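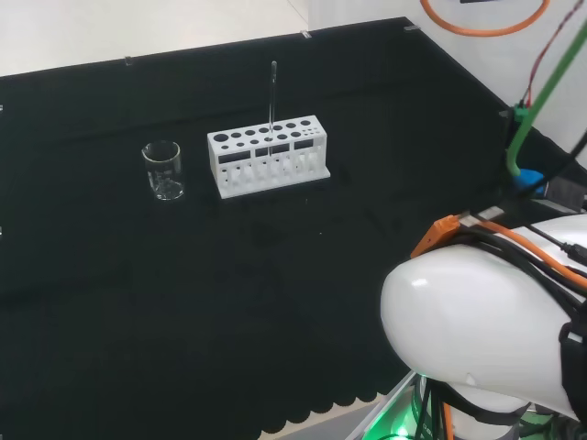
Why put a black cloth under clear glassware? Clear glass shows up best against something dark and dull, and I'd lost sight of enough tubes on white benches to want the change.

## 3.2 Laying out the bench

I kept the layout small – one rack, one beaker, one tube. Albertina Arruda talked me into clipping the cloth down, and I'm so glad she did (mine used to creep!).

**Figure 4.** The tube at the rack, with the beaker close to the near end.
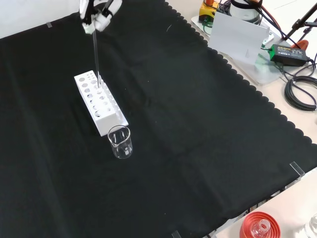
## 3.3 Choosing a hole

The rack has holes in several sizes, and I like a snug one, so I try the tube in a couple before settling. A tube in a wide hole leans, and a leaning tube is a pain to read.

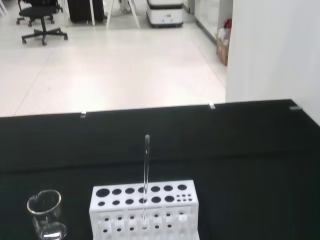
## 3.4 Cleaning up

I rinse the glass at the end of each session and shake out the cloth.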